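Workshop Tips: Living With an Arm Over the Bench

Last updated 24 July 2025

The sales sheet for our bench arm said it could be left to tidy up while you got on with something else. I've had one hanging over my work for long enough to stop believing sheets like that. In May it closed on the trigger of a bottle of degreaser instead of the neck, held on, and emptied a fair amount of it over a set of chisels before I got to the stop button. The chisels cleaned up. The log said "grasp successful."

So these are tips for people who share a bench with one of these things and would like to keep their tools, their finish and their fingers.

Spray bottles

Turn the nozzle to OFF before the bottle goes anywhere the arm can reach. Most trigger heads have an off position and most people never use it. If yours doesn't, take the head off and put a plain cap on the bottle.

Face the trigger away from the side the fingers come in on. Dendum's support desk told me the grasp software "prefers the neck." Mine prefers whatever sticks out farthest. Keep solvents and anything with bleach in it off the bench altogether and let the machine practice on water.

Bags and totes

A soft bag is harder than a box, whatever the demo video shows. The rim sags, the handles stand up one day and flop over the next, and a strap is exactly the right size to get hooked. Ours went up with the strap over one finger, swung, and dropped a block plane on its toe. The plane needed a new tote and I needed a walk.

Tuck the straps down the outside, or clip them there with a couple of clothespins. Put the heavy stuff at the bottom and leave it for a human to take out. A brick wrapped in a rag makes decent ballast if the bag wants to tip.

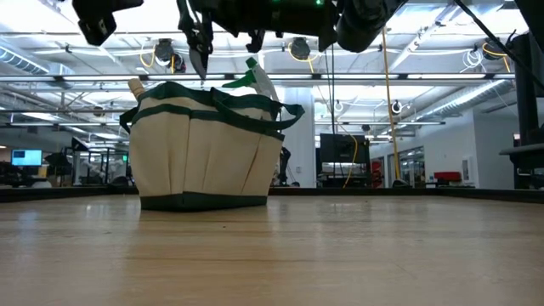
Handles that only just clear the rim are the worst of the lot. The fingers have to go down past the edge to get any hold, and that's when canvas gets pinched along with the wood. Either stand the tool up taller, on a scrap block inside the pocket, or drop it right down where the arm won't bother with it. Halfway is asking for trouble.

The stop button

Press it once at the start of every day, with the arm moving slowly and nothing under it. Ours came wired by Lundgren with the button behind the bench, where you had to lean under the arm to reach it. I moved it to the front corner myself. It took 11 screws and most of a morning, and I'd do it before anything else on this page.

Find out what your gripper does when the power goes. Some hold, some let go, and the Murkow manual manages to say both on different pages. Test it with a beanbag over a folded towel.

Cleaning the fingertips

Oil and sawdust make a paste on the pads, and a greasy pad will slip on a varnished handle. Wipe with 90 percent isopropyl on a lint-free rag, power off, arm parked. Let it dry. Don't use furniture polish anywhere near them — or on the benchtop under them, if you can stand a dull bench. A very shiny top throws the overhead lights back up and I suspect ours of misjudging heights over it, though Dendum says otherwise.

About those success rates

Basach quotes 95 percent for mixed hand tools. Maybe so, on their bench, with their tools. Even if you take it at face value, that's one miss in every 20 picks, and you don't get to choose which one. Ask what counts as a success. By the log's reckoning my degreaser bath was one.

Keep your own list on paper, next to the bench: date, item, what it did. Mine has the word "strap" on it more than I'd like.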